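Filtrar demonstrações antes de treinar: o que mudou

Segunda-feira, 6 de fevereiro de 2023

Passei as últimas semanas de dezembro e boa parte de janeiro numa pergunta simples: quantas demonstrações ruins uma política de manipulação aguenta antes de começar a falhar? Já tenho uma resposta parcial e quero deixá-la escrita antes de mexer de novo no código.

O conjunto de dados se chama Medrano. São 3000 demonstrações de tarefas curtas de mesa, coletadas em dois lugares, Ziltamcombe e Skastunton, com garras seguradas na mão e uma câmera presa à própria garra. As tarefas são do tipo pegar um objeto, levar até outro ponto e soltar. A política recebe a imagem e a abertura da garra e devolve uma sequência curta de poses relativas. Não mudei nada na arquitetura durante o trabalho, só os dados.

Minha suspeita vinha das trajetórias. A pose da câmera é reconstruída depois, a partir do vídeo, e quando a reconstrução perde o rastro por alguns quadros o erro costuma ser preenchido por interpolação. No gráfico a curva fica até bonita. Quando se sobrepõe a trajetória ao vídeo, a garra anda em linha reta enquanto a mão da pessoa fez uma volta. A política aprende essa linha reta junto com o resto.

Escrevi então um filtro, que chamo de Ukia. Ele compara o movimento previsto pela pose com o fluxo óptico nas regiões estáticas da imagem e dá uma nota para cada demonstração. O cálculo é barato e roda em CPU. A parte chata foi mascarar os dedos da garra, que estão sempre na imagem e quase não se movem em relação à câmera. Na primeira versão eu não mascarava nada e o filtro aprovava quase tudo, já que boa parte dos pixels parecia parada.

Com o limiar que escolhi, o Ukia marcou 770 demonstrações como suspeitas. Abri várias delas à mão. A maioria tinha mesmo um salto ou um trecho interpolado. Uma parte menor estava correta e foi reprovada por outro motivo: movimento muito lento, em que o ruído do fluxo pesa mais que o sinal. Ainda não corrigi isso.

Treinei duas políticas, uma com o conjunto completo e outra sem as 770, com a mesma semente e o mesmo número de passos de gradiente. Cada uma fez 100 execuções no robô, com as posições iniciais sorteadas antes e repetidas para as duas. A política filtrada foi melhor, e a diferença aparece quase toda na aproximação final. Com os dados completos, a garra chegava perto do objeto e fechava cedo, ou descia alguns milímetros ao lado. No transporte não vi diferença que valha comentar.

Também testei o caminho inverso, que era manter todas as demonstrações e dar peso menor às suspeitas. Funcionou pior do que remover, e não sei bem o motivo. Pode ser só o peso que escolhi — testei apenas 2 valores.
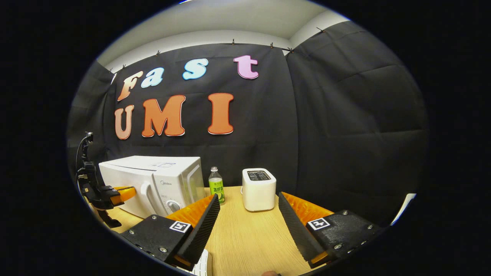

O erro de reconstrução depende muito do que há para rastrear no ambiente, e é nisso que estou trabalhando agora. O método precisa de cantos e textura espalhados pelo campo de visão, e um pano preto oferece pouco. Numa cena como a da foto, as letras de espuma de "Fast UMI", com a borda branca contra o tecido, devem render mais pontos do que o pano inteiro ao redor. O micro-ondas e a torradeira, ambos brancos sobre a mesa de madeira clara, ajudam pelo contorno. Os marcadores quadrados em cima dos blocos das duas mandíbulas ficam fora dessa conta: acompanham a garra, não servem para localizar a câmera na sala e entram na máscara junto com os dedos.

O próximo passo é medir a nota do Ukia em função da fração da imagem ocupada por fundo liso. Se a relação for forte, dá para avisar a pessoa durante a coleta em vez de descartar a demonstração depois. O cálculo teria de rodar em tempo real, e hoje não roda. A máscara dos dedos é o trecho mais lento, e tenho uma ideia de trocá-la por uma máscara fixa por modelo de garra, mais grosseira.

Falta ainda repetir a comparação com outras sementes. Uma semente só é pouco, e a diferença que vi pode encolher. Também quero separar os resultados de Ziltamcombe e Skastunton, porque a iluminação é bem diferente nos dois e desconfio que um deles concentra a maior parte das reprovações.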